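Ticket 62-7: Nightly invoice export from Flostley stops partway through
Status: Resolved, monitoring
Product: Flostley 7, Talpur connector
Site: Clendard
Opened: 23 August 2018
Priority: Medium

Reported problem

The scheduled export from Flostley to the Talpur accounting share ends before all invoices are written. The job log shows "completed" with exit code 0. The receiving side shows 62 files where 89 were expected. Running the job by hand during office hours produces all 89.

Environment

Flostley application server, single node. Export target is a mounted network share. Scheduler is the built-in one supplied by Aditz with the connector. No changes to the server were recorded in the week before the fault.

Log

Entry 1. Checked free space on the share. Not full. Checked write permissions for the service account. Correct. Manual export under the same account completes.

Entry 2. Compared the file list from the failed run with the invoice table. The missing files are all from the end of the run, in invoice number order. No gaps in the middle. This points to a cutoff and away from bad records.

Entry 3. Turned on verbose logging for the connector and left the job at its normal time. Same result, 62 files. The verbose log shows the share connection closing and the connector treating the closed connection as end of queue. It does not raise an error.

Entry 4. Asked the Clendard site what else runs at that hour. Their backup job starts while the export is still writing and takes a snapshot of the share volume. Open sessions are dropped during the snapshot.

Entry 5. Moved the export to start after the backup finishes. Next run wrote all 89 files. Second run also complete.

Entry 6. Customer asked whether the missing invoices would be sent again automatically. They will not. The connector marks the whole batch as sent when the job returns 0. Reset the sent flag on the affected batches and reran them. Talpur rejected the duplicates by invoice number, as expected, and accepted the rest.

Cause

Backup snapshot closes the share session during the export. The connector reads the closed session as a normal end of queue and reports success.

Workaround

Keep the export and the backup apart. Set the connector option "verify count after write" to on. With this set, the job compares the number of files written with the number queued and returns a non-zero code if they differ. The option is off by default.

Open items

The false success code has been passed to Aditz as a defect. A fix is planned for the September release. Until then, leave the count check on at all sites that write to a network share. Batch size remains at the default of 100 and does not need to be changed. 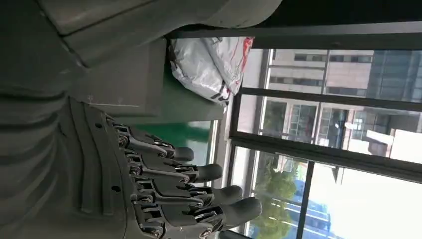

Once the release is installed at Clendard, rerun one export with verbose logging and attach the output to this ticket before closing it.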